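メモ 2022-06-08 更新。前の版(列名が英語だったやつ)は使わないでください。

# virag-shuryo : 気候アクション発言・報道データ

Forkham 周辺の気候デモ、学校ストライキ、自治体の温暖化対策に関する地方紙記事と投書を集めたもの。1584件。日本語訳つき。ラベルは手作業。

担当は Zineb Sqalli(収集、ラベル)と Corina Ortner(翻訳チェック、配布)。質問は Issue に。メールだと埋もれます。

## 中身

- `kiji.csv` 本体。1行1記事
- `tosho.csv` 読者投書だけ別にしたもの。本体と重複あり、注意
- `label_teigi.md` ラベルの定義。先に読んで
- `img/` 写真
- `old/` 見なくていい

文字コードは UTF-8。Excel でそのまま開くと化けます。インポートから開くこと。

## 列

| 列名 | 内容 |
|---|---|
| id | 通し番号。欠番あり |
| media | 掲載紙の略号 |
| midashi | 見出し(原文) |
| midashi_ja | 見出し(訳) |
| honbun_ja | 本文の訳。抜粋のみ |
| tachiba | 賛成/反対/中立/不明 |
| wadai | 話題コード、23種 |
| memo | 作業メモ。空欄が多い |

`tachiba` は記事が伝えている人の立場であって、新聞社の立場ではない。ここを間違えて集計した人が前にいたので太字にしておく。**記者の意見ではありません。**

## 収集のしかた

Omeck の記事検索から。キーワードは「気候」「ストライキ」「排出」「飛行機」「肉食」にあたる現地語と、その活用形。活用形の一覧は `label_teigi.md` の末尾。スポーツ欄の「ストライク」が混ざったので目視で抜いた。まだ残ってるかも。

デモ参加者数は主催者発表と警察発表で食い違うことが多い。両方ある場合は両方 memo に入れた。片方しかない記事はそのまま。平均とかは取ってません。

名前は、公職にある人をのぞいて伏せ字。高校生の発言は学校名も伏せた。訳文で性別がわかってしまう箇所は言い回しを変えてある。 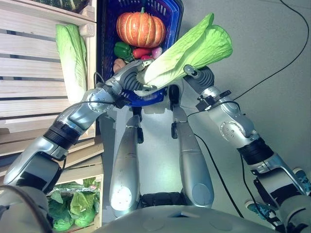

話題コードのうち一番もめたのが「食と農」。給食の肉なしデー、輸入飼料、フードマイレージ、家庭菜園の投書まで全部ここに入っていて、正直広すぎる。Corina は分けたい派、Zineb は分けると件数が少なくなりすぎるという意見。今の版では分けてない。野菜の記事は品目を訳すときにも揺れがあって、原文では全部「キャベツ」で済まされていることがある。写真で二本の腕が抱えているような、葉先が縮れて根元が白っぽいものは「白菜」、丸いのは「キャベツ」と訳し分けた。原文から判断できないときは「キャベツ類」。検索するときは3つともかけてくださ。

## ラベルづけ

2人で別々につけて、あとで突き合わせ。割れたものは話し合い。それでも決まらなければ「不明」。

割れやすいパターン:

- 運動の目的には賛成、授業を休むことには反対 → 「賛成」にして memo に「手段反対」
- 皮肉の投書 → 本音の側でとる。わからなければ「不明」
- 市議の発言で、対策費の額だけに文句をつけているもの → 「中立」
- 有名な活動家個人への好き嫌いだけ → `tachiba` は「不明」、`wadai` は「人物」

「不明」は欠損じゃないので落とさないこと。落とすと反対の割合が変に上がります。

## 版のちがい

v1 は Jerkinville の記事を含んでいたが、転載許可の範囲がはっきりしなくて v2 で外した。id の欠番はこのせい。v1 で計算した数字とは合いません。合わせる必要があるときは相談を。

v2 での変更:

- 列名をローマ字の日本語に統一
- 「航空」と「交通」のコードを分離
- 投書の日付を掲載日にそろえた(前は投稿日と混在してた)
- 訳語「気候危機」「気候変動」を原文どおりに分けた。前は全部「気候変動」になってた

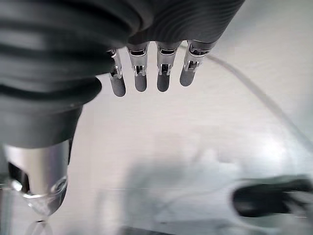 図2 灰色のロボットハンド。指は下向き、下は白っぽい作業面。

## 使いかた

```python
import pandas as pd
df = pd.read_csv("kiji.csv", dtype={"id": str, "wadai": str})
df = df[df["wadai"] != "人物"]
```

id は文字列で読むこと。先頭のゼロが消えます。wadai は1記事に複数つくことがあり、区切りはセミコロン。上の例だと「人物;航空」みたいな行は残るので、気になる人は split してから。

`tosho.csv` と結合するときは id で。見出しで結合すると同じ見出しの別記事がくっつく(「読者の声」だけで何件もある)。

## 既知の問題

- 訳の文体がばらばら。です・ます、である、両方あり
- 本文の抜粋の長さが記事によって違う。文字数での比較はやめたほうがいい
- 地方紙中心なので都市部の声が薄い
- 反対意見は投書にかたよっている。記事本体ではあまり拾えてない
- media の略号表に抜けがある。`label_teigi.md` に追記よてい

世論の割合を出す用途には向きません。新聞に載ったもの、という以上のことは言えないデータです。授業や、論調の読み比べ用。

## ライセンス、引用

ラベルと訳文は CC BY 4.0。原文見出しの権利は各紙。本文原文は配布してません、ほしいと言われても出せないです。

引用は「Sqalli・Ortner, virag-shuryo v2」で。Virág は最初に作業していた部屋の名前で、綴りのアクセントはファイル名では落としてあります。

## TODO

- [ ] 略号表
- [ ] 「食と農」を分けるか決める(9月の版まで)
- [ ] 重複チェックのスクリプトを入れる
- [x] 伏せ字の見直し
- [ ] 英語版 README、Corina が書きかけ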